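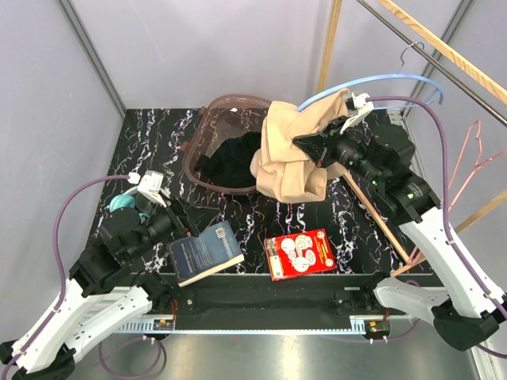
Selorm Nutsugah

Water Level Behavior in the Hunditz Well, Salville: Comparison of a Manual Record with Logger Data

Final report, independent project
Advisor: Toshio Hirose
29 March 2026

We use cookies to remember your settings and to measure traffic on this site. By continuing to browse you accept our cookie policy. Accept | Manage preferences

Summary

The Hunditz well is a shallow dug well on the east side of Salville, a short walk uphill from Trelta Creek. Its water level was measured by hand once a month for many years, starting in 1988, and the readings were written in a set of field books now held in the Opoku reading room. In this project the field books were transcribed, the entries were checked for consistency, and a pressure logger was placed in the well to obtain a modern record at short intervals. The two records were then compared. The seasonal pattern is the same in both. The logger data also show a quick response to heavy rain that the monthly readings could not have captured, and this limits how the older record should be used.

1. Background

Water enters a dug well through the lining and the open bottom, and the level inside the well follows the water table in the surrounding soil. In a shallow well the level usually rises in the wet part of the year and falls when plants draw water from the soil and evaporation is high. Over a longer period it may also respond to pumping nearby, to changes in land use, and to drainage work.

The Hunditz well is not used for supply. It is lined with stone in the upper part and with concrete rings below, and is closed by a steel cover with a small inspection hatch. Measured from the top of the lining, the depth to the bottom is 32 feet. The soil on the site is a sandy loam over a layer of clay with gravel. The exact depth of the clay is not known. An old drilling note in the front of the first field book mentions "blue clay, stiff" but gives no figure.

Trelta Creek runs along the foot of the slope. It was considered possible at the start of the project that the creek controls the level in the well. This is discussed in section 5.

2. The manual record

The field books contain 216 usable monthly readings. Each entry gives the date, the depth to water in feet and inches, and the initials of the observer. Some entries have a remark on the weather or the condition of the cover. The measurements were made with a weighted steel tape coated with chalk. The tape was lowered to a known length, pulled up, and the wetted part was subtracted.

Transcription was done in a spreadsheet, one row per entry. Feet and inches were kept in separate columns and converted to decimal feet by formula, so that the original value can still be compared with the page. Every entry was typed twice, on separate occasions, and the two versions were compared by a difference column. Most of the mismatches came from the digits 1 and 7, which are hard to tell apart in the handwriting of one of the observers.

Entries were left out when the depth was illegible, when the remark said that the tape had touched the side, or when the date could not be placed. A few pages in the second book have water damage along the lower margin. The missing months were not filled in by interpolation for the main analysis.

A change of reference point was found during the check. The early readings were taken from the top of the old wooden cover, and the later ones from the lining. The change is noted in one line at the back of the third book, with the height difference. Before this note was found, the plotted record showed a sudden drop that looked like a real change in the water table. After correction the step disappears. All results below use the corrected values.

3. The logger record

A pressure logger was hung in the well in October on a stainless steel cable and left in place through the winter. It records the total pressure above the sensor, which includes the pressure of the air. A second logger of the same type was kept in the inspection hatch to record air pressure only. The water depth above the sensor is obtained by subtracting the second reading from the first and converting the difference to feet of water.

The logger was read out on each visit, and a manual reading was taken with an electric dip tape at the same time. The manual readings were used to fix the offset between the logger value and the reference point on the lining. The offset was stable over the whole period, apart from one visit after which the cable had been hooked back one link lower. That part of the record was shifted by the length of the link.

After removal of the values recorded while the logger was out of the water, 3617 readings remained. Clock drift was checked against a phone at each visit and was small compared with the recording interval. No correction was made for it.

4. Results

4.1 Seasonal pattern

In the manual record the water stands highest in early spring and lowest in early fall. The rise is faster than the fall. In most years the level begins to recover shortly after the leaves have dropped, and the recovery is nearly complete by the middle of winter. The logger record starts near the low point and shows the same recovery. Its shape lies within the spread of the older years.

4.2 Response to rain

The logger record shows a series of short rises on top of the seasonal curve. Each begins within hours of heavy rain and fades over the following days. Light rain has no visible effect in the fall, when the soil is dry. Later in the winter even moderate rain produces a rise.

The rain data came from a gauge on the roof of the school, read daily. This is too coarse to give an exact delay between rain and response. The statement that the rise begins within hours is based on the storms for which the start of the rain was written down separately.

4.3 Long-term change

A straight line fitted to the corrected manual record slopes slightly downward, toward deeper water. The slope depends strongly on the first and last years included. When the driest year is left out, it can no longer be told apart from zero. For this reason no long-term trend is claimed.

5. Discussion

The main question was whether monthly readings give a fair picture of the level in this well. For the seasonal cycle they do. For single events they do not. A reading taken the day after a storm can be noticeably higher than one taken a week later, and the field books seldom say whether it had rained. Part of the scatter in the old record – possibly a large part – is likely to come from this.

The creek does not appear to control the level. The water in the well stood above the creek on every visit when both were measured, which points to flow from the slope toward the creek. During high water the creek might come close to the level in the well, but no such case fell within the project period.

The quick response to rain could have two causes. Water may pass rapidly through the sandy upper soil, or it may run down the outside of the lining. The present data cannot separate the two. The ground next to the lining has settled on the uphill side, and water was seen standing there on one visit.

6. Sources of error

– Reading error of the chalked tape, unknown for the older record. Repeat readings with a similar tape agreed to within a fraction of an inch.
– Uncertain height of the old wooden cover, taken from a single note.
– Logger offset, fixed by manual readings only.
– Rain gauge location, at some distance from the well and on a roof.

7. Further work

The logger should stay in place through a full year, including the summer fall in level. A tipping-bucket gauge near the well would allow the delay after rain to be measured properly. A shallow tube set in the ground a few steps from the lining would show whether the fast rises also occur in the soil itself. The transcribed field books and the logger files have been handed in with this report, together with the spreadsheet used for the reference point correction.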